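Dridport laundrette to shut its doors in May

23 Apr 2019
By Kiri Stubbs

Dridport's last laundrette is to close next month, leaving people without a washing machine at home facing a bus ride to Multbridge to get their clothes done.

Praso, on the corner by the old post office, will take its final service wash on the second Friday of May. Notices went up in the window over the Easter weekend and were already being photographed and shared by Saturday lunchtime.

Owner Fulvio Valentini, who took the business on from his uncle, blamed a rent rise and the cost of replacing the dryers. Two of the big machines at the back have been out of order since before Christmas and the parts are no longer made.

"I've had quotes, I've had more quotes," he told us. "You can't put the price of a wash up to cover that. People would stop coming and I wouldn't blame them."

The lease runs out this summer. Mr Valentini said he had asked for a shorter one, two years instead of ten, but the answer was no. The landlord, Rajan Estates, did not want to comment on the talks but confirmed the unit would be advertised shortly. A spokesman said there had been "some early interest" from a food business.

The laundrette has been on the same spot for 40 years. Older customers will remember the orange seats and the soap powder machine that took your money. The seats went in a refit, the soap machine lasted a bit longer.

Regulars were upset but not very suprised.

"It's been coming," said Jamila Sultana, who rents a flat above the bakery and is in most weeks. "No room for a machine in mine. The landlord won't have one plumbed in anyway. So it's the bath or Multbridge, isn't it."

The 33 bus to Multbridge runs hourly in the daytime and not at all after teatime. Sundays, nothing. The laundrette there is up the hill from the station, a fair walk with a full bag, and closes for last washes at six.

Ms Sultana said she'd tried it once when Praso was shut for a burst pipe. "Whole afternoon gone. And I dropped a sock on the bus."

Not just flats either. Local B&Bs send bedding in, the football club has its kit done there through the season, and the boatyard lot come in on a Friday with overalls. Cayetano Paredes, who runs the guest house on Quay Lane, said he would have to look at a collection service from out of town.

"More money, and they want everything by eight in the morning," he said. "Fulvio would ring me if a pillowcase was missing. He'd find it as well."

He has written to the district council asking whether the unit could be protected. Reply so far: it can't. A laundrette does need full planning permission before it is turned into something else, the council said, but that doesn't oblige anyone to keep running one.

Ward councillor Radoslava Machala said she had asked officers to look at other options, including putting machines in the back room at the leisure centre, where there is already plumbing for the old showers.

"It's early days and I don't want to promise anything," she said. "But we have people in this town in one room with a sink. They need somewhere to wash a duvet."

The leisure centre idea would need money which isn't in this year's budget. Cllr Machala said she would be raising it at the next full meeting and had also been in touch with the housing association, which has a laundry room at its sheltered flats on Mill Rise. At the moment that is for tenants only. The association said it was "happy to have a conversation" but there were questions about keys and insurance.

Mr Valentini has three part-time staff, all of whom have been told. One has already found work at the garden centre. He is paying the others to the end of the month whatever happens, he said.

As for him, a rest, then his brother's café for a bit. He won't miss the lint. He might miss the chat.

"You hear it all in there. Divorces, babies, who's had a win on the horses. They sit down, the drum goes round, they start talking."

Customers with anything waiting to be collected are asked to pick it up before the last day. There is a rail of uncollected things behind the counter, some of it going back to last summer, inculding a wedding waistcoat and several good coats. Bring the ticket if you've got it. If not, be ready to describe it. Whatever's left will go to the hospice shop.

Wash cards with credit on will be refunded in cash at the counter up to the final Friday. After that, by post, write to the shop address.

Opening hours till then are the usual, eight till seven, shorter on Sundays. Service washes need to be in by noon if you want them the same day. Ironing has stopped already.

A petition is on the counter and at the newsagent's next door. Cllr Machala said she would collect the sheets before the council meeting and asked people to put their postcode down as well as their name, as it doesn't count without.

Did you meet someone at Praso, or have you got an old photo of the place? Get in touch with the newsdesk, we'd like to run a page of them before it goes.

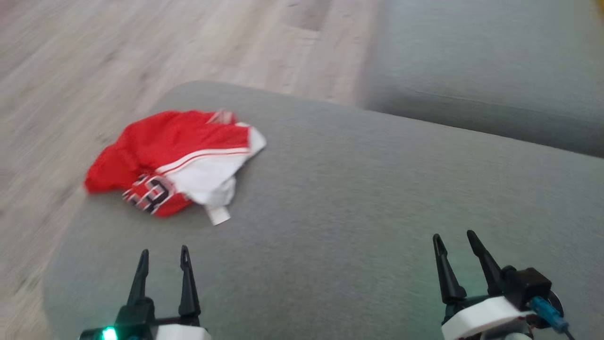

A crumpled red and white garment.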